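Can a machine do the washing-up yet? (and I don't mean the dishwasher)

Posted in: Home automation, general

wetfuse
Monday, and I have once again been told by a man at work that in two years none of us will be lifting a finger at home. He told me this while carrying a mop.

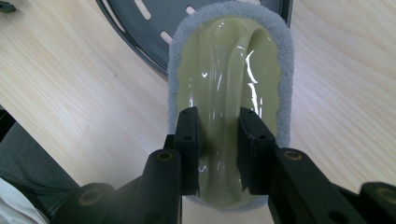

So my question to the board is a plain one. Leaving aside things that spin, heat or pump, which of your household or workshop chores has been taken off you by a machine, start to finish, with you out of the room? I have a robot vacuum, a Costari, and I count it as half. It does the hall very nicely. Before it does the hall I pick up the shoes, the post, the dog's rope and the corner of the rug, by which time I could have swept the hall.

What I want is something that will pick up a sponge and do the roasting tin. I'm told this is "nearly solved". I was told that when I bought the Costari.

gantryman
You're asking two questions and mixing them up. Picking up a sponge is done. Two fingers either side, close, lift. A cheap gripper will manage that all afternoon if the sponge is where it's supposed to be. Scrubbing with it is another job altogether, and the roasting tin is the worst case anybody could choose.

wetfuse
I chose it because it's the one in my sink.

Pellbrook
Gantryman is right about the picking up but makes it sound duller than it is. A sponge is a beast to hold. Look at the one in the first post: squeeze it near the end and the green face folds up between the two fingers, while the rest of it goes its own way. Now you've got hold of it, but what shape is it? The machine has to know that before it can press the thing against anything. A spanner is the same shape after you grab it as before. A sponge isn't, and it's shiny on top as well, and cameras hate shiny.

gantryman
You don't need to know the shape. My nan didn't know the shape. You push until it pushes back.

Pellbrook
Your nan had skin.

L. Ozoliņš
I'll put in a word from the shop floor, where we do have robots and where they do earn their keep. I run the wash-down area at a place that makes fittings for commercial kitchens. We have an arm that loads trays into a wash cabinet. Last month it loaded 2,448 trays and I had to go and rescue 120 of them. Management sees that as a triumph. I see it as 120 walks across a wet floor.

But note what it's doing. Same tray, same height, same place. The cleaning of the arm itself, and of the cabinet, the drain and the sticky patch behind the drain, is done by me with a brush. Nobody has offered me a robot for the patch behind the drain.

Laimutė

kettle_descaler
Genuine question for Laimutė: would you take one if they did?

L. Ozoliņš
I'd take it, and then I'd be the person who rescues it from behind the drain.

Trundlebed
I think this thread is being too gloomy. My mother-in-law is 84 and has had a Najafi window thing for a year. It sticks to the glass, crawls up and down and beeps when it's finished. The windows are clean. She can't do them herself and doesn't like having people in. That's a chore, done by a machine, start to finish, and I'd ask wetfuse to count it as a whole one.

wetfuse
Who puts it on the glass?

Trundlebed
I do.

wetfuse
Half.

Trundlebed
By that rule a washing machine doesn't count because somebody puts the socks in.

wetfuse
I did say leaving aside things that spin. But yes, I'd hold to it. The washing machine took the worst part of laundry and left me the carrying, sorting, hanging, folding and putting away. I'm grateful. I'd just like it noted that the bits left over are all the bits with hands in them.

gantryman
That's the actual point, and you've got there by accident. Everything we've automated at home, we automated by building a box and making the job fit inside it. Nobody made a machine that washes dishes the way you do. They made a cupboard that throws hot water about. It works because it doesn't try to be you. The people building arms with fingers are going at it from the other end, and I don't think they'll get there before somebody makes a better cupboard.

Pellbrook
Disagree, strongly. The cupboard people ran out of road years ago. You can't put the hob in a cupboard. You can't put the bath in one, or the skirting boards, or the inside of the oven door. All of that needs something that comes to the mess, and when it arrives it'll be holding a sponge, because the house was laid out for people with sponges.

And the fingers have improved more than you're letting on. Five years ago I'd have said a floppy thing on a table was hopeless. Now I've watched one pick up a tea towel, drop it, have a look and go back for it. Slowly, I grant you.

gantryman
How slowly?

Pellbrook
I made a sandwich.

kettle_descaler
Before or after it picked up the tea towel?

Pellbrook
During.

oldvice
Retired toolmaker, so take this with swarf in it. We had a robot in for deburring towards the end of my time. The salesman from Brismont stood there and said it would never get tired, never get bored and never want a Friday off. All true. What it also never did was notice. A lad with a file notices that the casting's got a crack in it. The robot deburred the crack. Beautiful finish on that crack.

I'd worry about the same thing in a kitchen. Scrubbing is mostly looking. You rub, you look, you rub a bit harder, you give up and leave it to soak. I've never heard of a robot deciding to leave it to soak.

wetfuse
If it can be taught to leave it to soak and then go and sit down I'll accept it as a member of the family.

L. Ozoliņš
oldvice has it exactly. Our arm will happily load a tray with half a pallet label stuck to it. The label comes off in the wash, goes down the drain, and we're back to the patch.

Trundlebed
Can't they add a camera for that?

L. Ozoliņš
They did. It finds labels. It also finds reflections of the ceiling lights, and stops for those too. Of 2,219 trays it looked at in the trial, it was very worried about a good many that had nothing on them except a Monday morning.

Pellbrook
That's a lighting problem, to be fair. Put a diffuser over it.

L. Ozoliņš
I have asked for a diffuser. I've been told it's in the next budget -- so has the previous one.

midgecroft
Came here looking for help with a Costari that won't dock and read the whole thing. Can I ask what people would pay? If an arm on a trolley could do a hob, a sink and the worktops, to the standard of a teenager who wants something, I'd pay 1,000 and not a penny over. My husband says he'd pay more. My husband has not been asked to do the hob.

gantryman
At 1,000 you'd get the trolley.

kettle_descaler
I'd pay for one that only did the wheelie bins. Out on the night, back in the morning. No fingers needed, just a hook and a calendar. Why is everyone so set on the sponge when the bins are right there?

Pellbrook
Kerbs, rain, foxes, next door's car.

kettle_descaler
All right. The sponge then.

Trundlebed
There's a fellow on the Dullness board (it's a village, they know) who did rig up a bin puller with a garden winch. It brought the bin back up the drive splendidly and then carried on with it into the garage door.

oldvice
Limit switch. Cost you less than a pint.

Trundlebed
He has one now. And a new garage door.

wetfuse
Right, I'll have a go at a tally, as the thread owner. Floors: half. Windows: half, under protest from Trundlebed. Trays: most of one, with Laimutė attached. Bins: one drive, one garage door. Deburring: very thorough. Washing-up by hand, hob, bath, skirting, folding: nil, although Pellbrook has seen a tea towel lifted.

Pellbrook
Ask again in two years.

wetfuse
You've been talking to the man with the mop.

gantryman
For what it's worth I'd put the roasting tin at ten years, and I'd expect it to be a cupboard.

Pellbrook
Five, and fingers. I'll put a tin of biscuits on it.

gantryman
Done. Not shortbread.

midgecroft
Sorry to drag it back, but the docking? It gets within a hand's width of the base, turns round and goes off under the sofa.

wetfuse
Wipe the two metal strips on the back with a dry cloth, then the matching ones on the base. Mine does it every few months. You'll have to do it yourself, I'm afraid.

midgecroft
That worked, thank you. It's charging.

oldvice
Put wetfuse down for another half.

Recent in Home automation, general
Costari keeps mapping the cat as furniture
Najafi window unit: replacement pads, which ones fit?
Bin puller mark 2 (Dullness, with wiring)
Anyone still running a lawn mower off a buried wire?
Brismont arm going spare, buyer collects, bring two people
Tea towel folding, progress or not
Best place to hide a docking base in a small hall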